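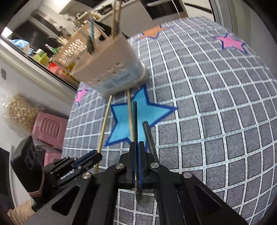 White utensil holder with thin wooden sticks.

Chopsticks

By Hussam Nimri
2nd July

Chopsticks are pairs of equal-length sticks used to cook, serve and eat food, mostly in East Asia and parts of Southeast Asia. They started out in China as kitchen tools, handy for stirring a pot or fishing something out of hot water, and people were doing that well before they were commonly eating with them. I own 30 pairs, which my sister thinks is plenty, and I still reach for the plain wooden ones nearly every time.

Shape and length

Chinese chopsticks tend to be long, with blunt tips – good for reaching shared dishes in the middle of a big table. Japanese ones are usually shorter and taper to a finer point, and I love those for picking bones out of fish. Korean chopsticks are often metal and somewhat flat, and they come with a long spoon for the rice and soup. (My first try with metal ones ended with a dumpling in my lap!) Cooking chopsticks are longer again, so your hand stays clear of the oil. 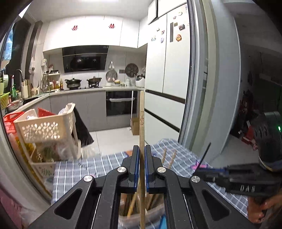
Photo: Nour Salameh

Materials

Bamboo is cheap, light and easy to split, so an awful lot of chopsticks are made from it. Wood comes next, either bare or lacquered. Lacquer looks beautiful but can be slippery with noodles, and I'd keep it out of the dishwasher. Plastic and melamine turn up in plenty of restaurants, and silver, jade and ivory were used in wealthy homes. An old story says silver turned black if it touched poison. It does tarnish with sulfur, so eggs or garlic could have given some poor cook a very bad evening.

Manners

Rules vary from place to place, but one is shared very widely: don't leave your chopsticks standing upright in a bowl of rice, as it looks like incense offered to the dead. In Japan, passing food from one pair straight to another is avoided too, for its link with funeral customs. Pointing at people is rude pretty much everywhere, and I've been told off for it twice.

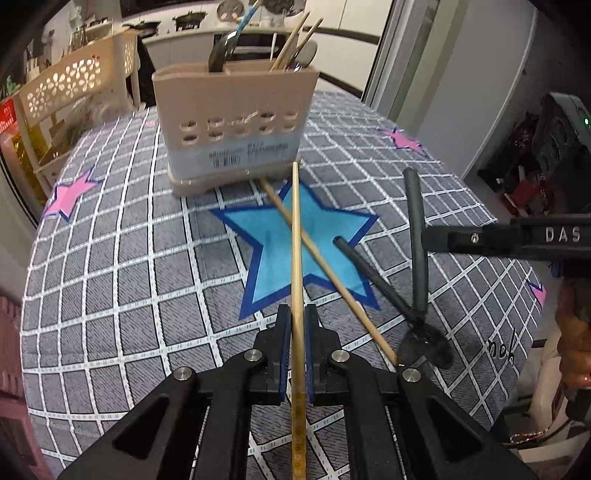
Wooden sticks above a patterned tablecloth.

Care

Wash bare wood by hand and dry it fully before putting it away, tips up if you're using a jar. I throw out any pair that has cracked or started to smell musty. A wipe of food-safe mineral oil helps with dull ones – go easy, a few drops will do a pair.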